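The Akum felt desk mat, a year and a bit in

I bought the big Akum mat last December because I was fed up with the noise. My desk is a wooden thing with no give in it at all, and every mug, every pair of scissors, every dropped pencil sounded like somebody moving house. My other half was working in the next room and had started sighing through the wall. So, felt mat. I paid 40 quid for it, which I thought was a lot for a rectangle of fluff, and I'd like to go through what I got for the money.

First, the size. I went for the largest one, and do please measure before you order! I'd only measured the depth of my desk (why? no idea) and had to go back and check the width with the thing already in the basket. The smaller one would have done for a keyboard and mouse, but I do a lot of cutting out, gluing and general messing about, and I wanted to be able to spread.

It came rolled in a tube, and the corners curled up for ages. The leaflet says to leave it flat for a day. Mine took more like a week, with cookbooks on the corners, and even then one of them had a bit of a lip that kept catching my sleeve. I turned the whole mat over and left it face down overnight, and that sorted it. Try that first and save yourself the cookbooks. 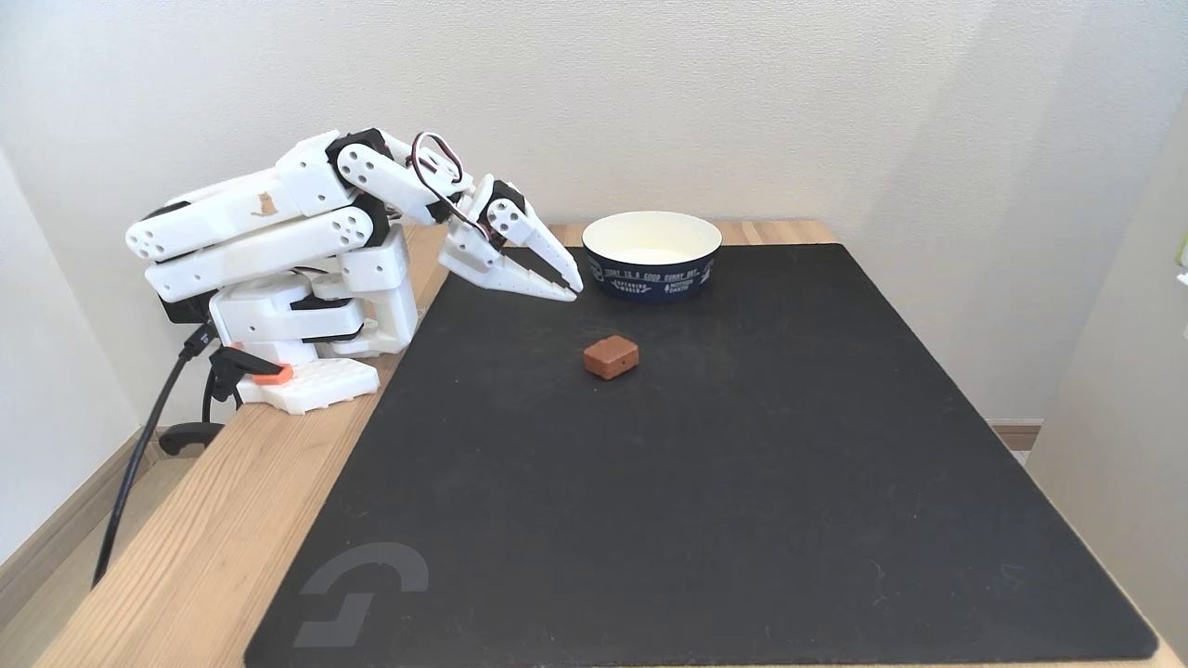
The noise, then. Lovely. It really does take the clatter out of everything, and the sighing has stopped, or at least moved on to other subjects. I can put a full mug down at seven in the morning without waking anybody. It's warmer on the wrists as well, which I hadn't thought about when I bought it and which I'd now miss terribly in winter.

Black was a mistake if you have any sort of pet, or bread. Every crumb shows. I brush it down with one of those sticky rollers most evenings and it comes up fine, but if I were buying again I'd look hard at the grey. They do a moss green too, though the reviews say it's closer to khaki when it turns up.

Spills are a mixed bag. Tea beads up on top for a few seconds, so if you're quick with a cloth you get away with it. If you're in the kitchen making toast at the time, you don't. I've got one faint ring near the back that I can only see when the sun's low. Glue is worse. A blob of PVA dried into the fibres and I had to pick it out with tweezers, and there's a slightly bald patch there now.
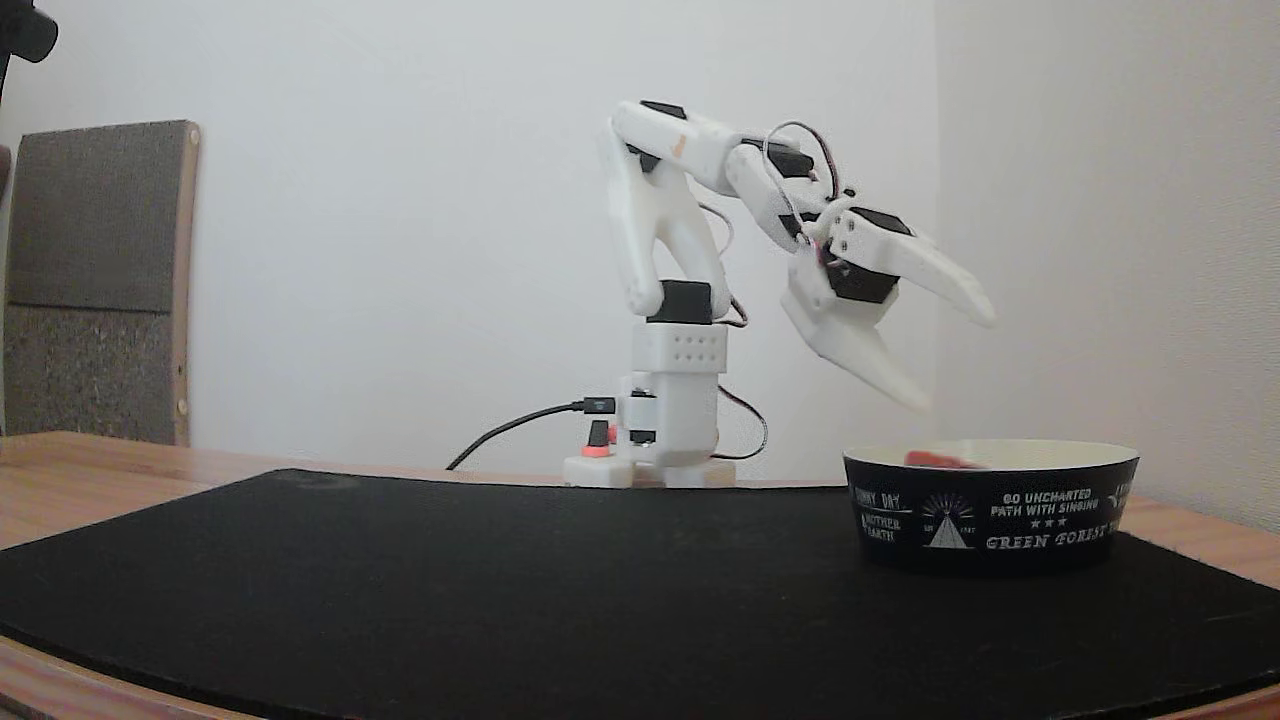
Before this I had the Stoltent one, which is thinner and has a rubbery backing. Cheaper by a good bit, and it never slid, I'll give it that. But it smelled like a bicycle shop for a month and the backing left a tacky film on the varnish that took me a whole afternoon to get off. The Akum has no backing at all, just felt all the way through, so it does creep. Mine wanders towards me if I lean on it. I put two strips of shelf liner underneath and it's been well behaved since.

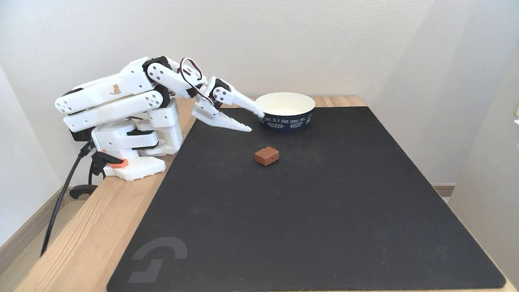
White arm, paper bowl, wooden table.

I also borrowed a Gutetska wool mat from a friend for a fortnight, to be fair to the competition. It's gorgeous, thick as a carpet, and it costs 82 pounds. Writing on it with a single sheet of paper is hopeless, though, because the pen goes straight through. The Akum is firm enough that I can scribble a shopping list on it without poking holes, as long as I'm using a biro and not pressing like I'm cross with somebody.

Washing: don't put it in the machine. I know people say they have. Cool water in the bath, a drop of wool wash, press it, don't wring it, then flat on a towel. It took two days to dry and the whole flat smelled faintly of sheep.
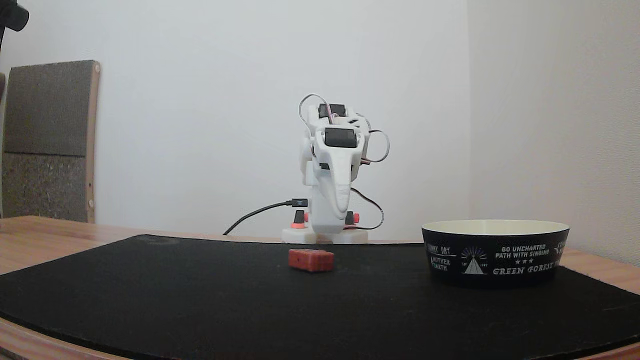 As for wear, the front edge has gone bobbly where my forearms rest, and a cheap jumper shaver gets most of that off in ten minutes. The cut edges haven't frayed, which surprised me, as they're not stitched. The little Bondarchuk shop where I got mine does a stitched version for 10 pounds extra, and I can't say I've felt the lack of it.

Would I buy it again? Yes, in grey. Four stars, with one knocked off for the curly corners and the PVA business, although I suppose the PVA was me.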